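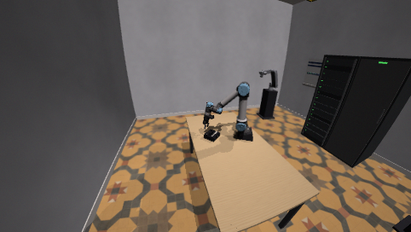 A table in light wood with a fine grain.

Mulico extends its table rental service to small businesses and schools

August 9, 2021 – Mulico, the furniture rental company, announces today that its wooden tables can now be rented by small businesses, schools and private studios. Until now the service was open only to offices with a yearly contract.

The new offer includes 11 table models in light and dark woods. The shortest rental period is 3 months. After this time the customer can return the table, keep renting it or buy it, and the rent already paid is taken off the price. Delivery and assembly are included for all addresses in the city.

Mulico started a trial of the service in January with 138 customers. Many of them were opening their first workplace and did not wish to spend much money on furniture in the first year.

"We received the same request again and again," says Shanti Shakya, Head of Customer Service at Mulico. "People wanted a solid wooden table, but they did not know if they would stay in the same rooms. We are glad that we can now give them a good answer."

The returned tables are sanded and oiled in the Goder workshop, which joined the company last year. The workshop can treat up to 800 tables per year. Tables with deeper damage are cut down and used again as shelves and bench seats.

"A used table top has often many good years left," says workshop manager Bình Từ. "We check every joint by hand before it goes out again."

Orders can be placed by telephone or in the Mulico showroom. Current office customers keep their existing terms.

Press contact: Shanti Shakya, Mulico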